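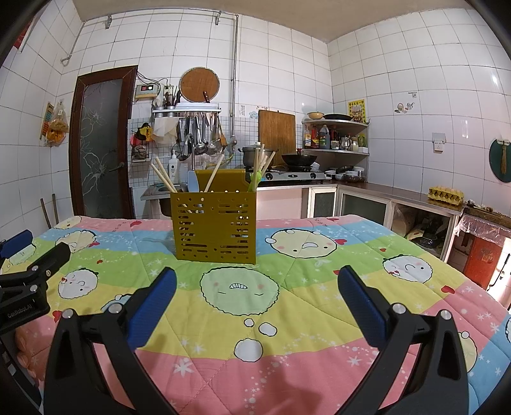 Utensil holder on the table, kitchen door behind.

Support > Newsroom systems > Wire desk > Ticket 2595

Tags: feeds, foreign desk, embargo, timestamps

OPENED BY Dorottya Hajdu, foreign desk
Priority: high

Sanctions story from the Brinden feed went live on the site an hour before embargo. Not us, we had it set to hold. Checked the hold box three times. The ministry press office has already rung, not happy. Need to know if the other embargoed pieces in the queue are safe, there's the border talks statement and the ambassador interview still to go tonight.

Dorottya, 17:20
Also the "Published in" line shows the wrong regions. Sanctions piece is under Africa. No idea if related.

Devendra Vishwakarma (support), 17:31
Looking. Can you leave the border talks one alone for now, don't open it, don't re-save. Which desk login set the hold?

Dorottya, 17:34
Mine. Then Zoltán opened it to fix a spelling in the second par. Foreign minister's name.

Devendra, 17:52
OK so log says hold was set for 18:00, then on Zoltán's save it went to 17:00. Embargo field is being read as UTC on save and local on display, or the other way round, still checking. Moved border talks and the ambassador interview out of the queue by hand. They will NOT go out on their own now, someone has to press publish.

Zoltán Pap, 17:58
I only changed one letter. Didn't touch the time.

Devendra, 18:03
No I know. Any save does it. Tried on a test story, hold set 20:00, saved with no changes, came back 19:00. Saved again, 18:00. Loses an hour each time.

Dorottya, 18:05
So anything subbed twice goes two hours early??

Devendra, 18:06
Yes. Please tell the desk no saves on held stories.

Jenő Virág, 18:22
Was there a Skerkitz update this morning? Editor looked different when I logged in, the date picker has moved to the right.

Devendra, 18:29
There was. Wasn't on our change list. Have asked Oddsson, they host it. Rolling back needs them, I can't do it from this end.

Dorottya, 18:41
Border talks published by hand at 18:40, looks fine, correct time on it. Region wrong again, says Africa, should be Europe. Changed it, went back to Africa on refresh.

Devendra, 18:55
Regions seperate fault I think. Feed sends a number for each region and the lookup is off by a row. 1000 should be Europe and 2000 Africa, we have 1000 pointing at nothing and everything unmatched drops to first in the list, alphabetical, so Africa. Fixing the table now.

Devendra, 19:10
Table fixed. Old stories won't change until the page cache clears, Cillurness pages first then main site. Give it twenty minutes.

Győző Juhász, night desk, 19:36
Taking over from Dorottya. Regions fine on main site. Ambassador interview still says Africa on the phone version.

Devendra, 19:44
Cleared that one on its own. Try now.

Győző, 19:47
Good now, thanks.

Devendra, 20:15
Oddsson have rolled Skerkitz back to the previous version. Test story: hold 22:00, saved four times, still 22:00. Date picker back on the left. You can put holds on again but check teh time after saving until I've watched it overnight.

Győző, 21:02
Ambassador interview back in the queue for 22:00. Saved once, time held. Will note here when it goes.

Győző, 22:01
Went at 22:00. Correct region.

Devendra, 22:04
Leaving open till Oddsson say why the update went in without telling us. Downgraded to normal.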